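Limero Kitchen Corner - Questions We Get About Keeping a Small Counter

Last updated Wednesday, May 12, 2021

How do I start if my counter is a mess right now?

Take everything off it, and I do mean everything, even the toaster oven if you can lift it safely. Wipe the surface down, have a cup of tea, and then bring back only the things you reached for this week. Most people who write to us find that the counter was holding a good many things they had stopped noticing years ago, and those can go in a box in the closet for a month while you make up your mind.

Do I really need a mat?

You don't need one, but we're fond of them. A long roll of plain brown paper does nicely on a white table, and you can throw it away after a messy day and roll out some more. Do keep paper well away from the toaster oven whenever the oven is switched on - slide it back or take it up first, please.

Is a mug tree worth the space?

For two to four mugs, we think so. It takes up a small square of counter and goes upward from there, and your favorite mugs are always within reach. Hang the heavier ones on opposite sides so the post stays steady. Jacqueline Texier, who answers most of our mail, keeps hers right at the front where she can grab a mug half asleep.

Where should the saucepan lid go?

Oh, the lid question! We get this one more than any other. If you have a dish rack, stand the lid in it next to the plates. If you don't, rest it upside down on the pan with the knob pointing in, and it will take up hardly any extra height in the cupboard.

Should plates stay in the dish rack or go away?

Let them dry and then put them away if you have a shelf for them. If the rack is your shelf (and in a 70 square foot kitchen it very often is), that's perfectly fine, just give the wood a good wipe now and then and let it air out. Woo-jin Oh likes to leave one slot free for whatever gets washed next, and I have come around to his way of doing it.

Can I use the same brush for dusting and for dishes?

Please don't! Keep a duster for the shelves and the top of the oven, and a separate brush for plates, and store them apart so that they never get mixed up on a busy evening.

What does a small counter look like with these things on it?
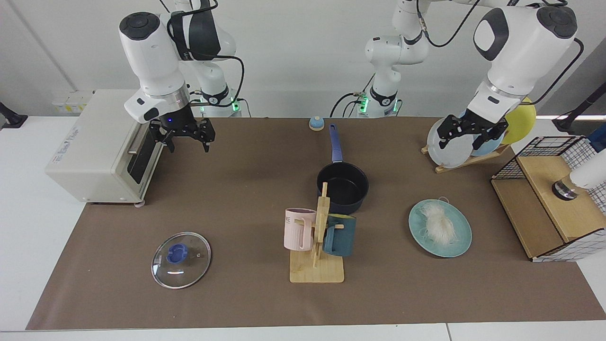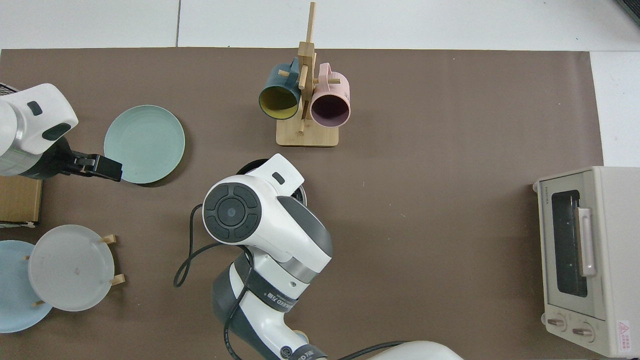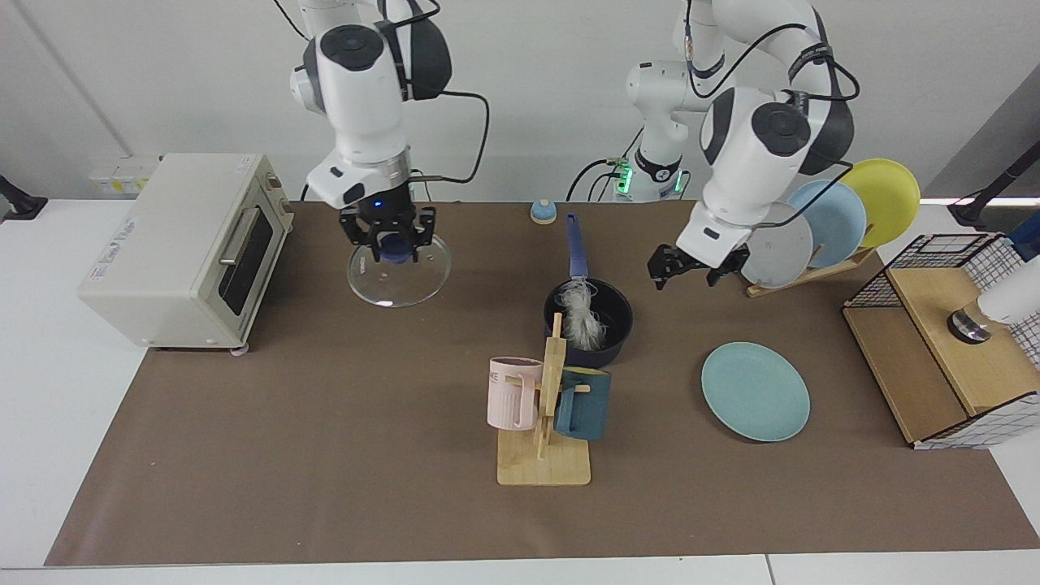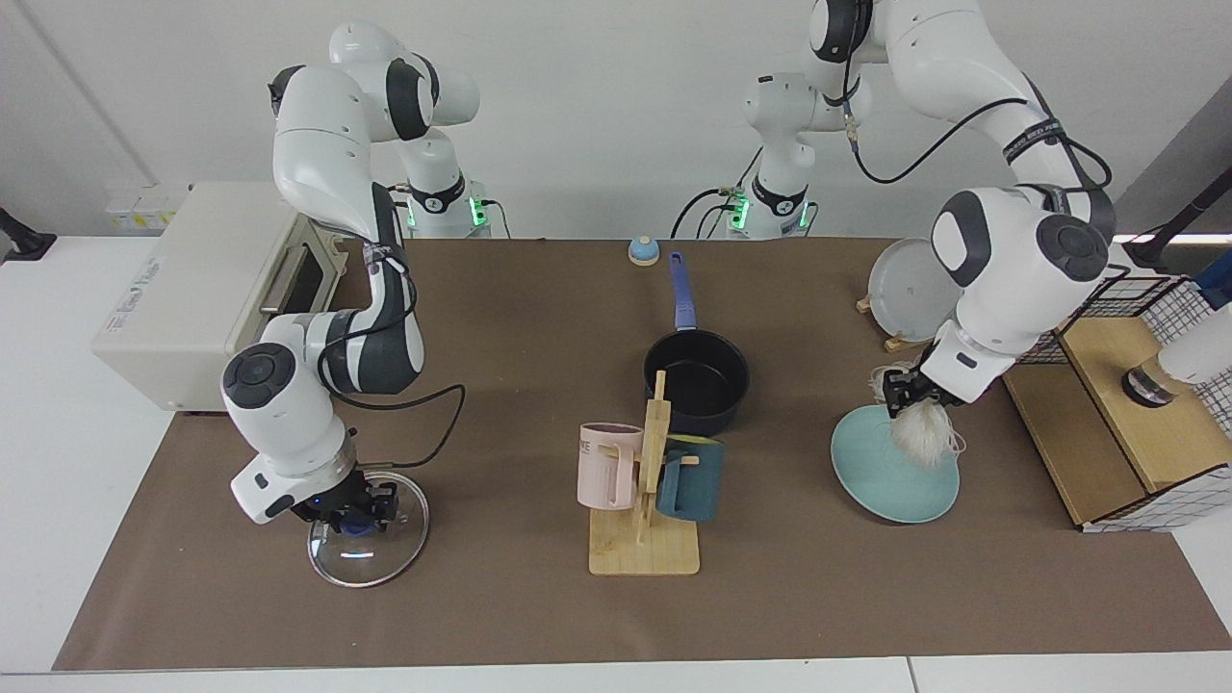 The brown mat and the cream toaster oven, with a plate and the white brush in the last photo.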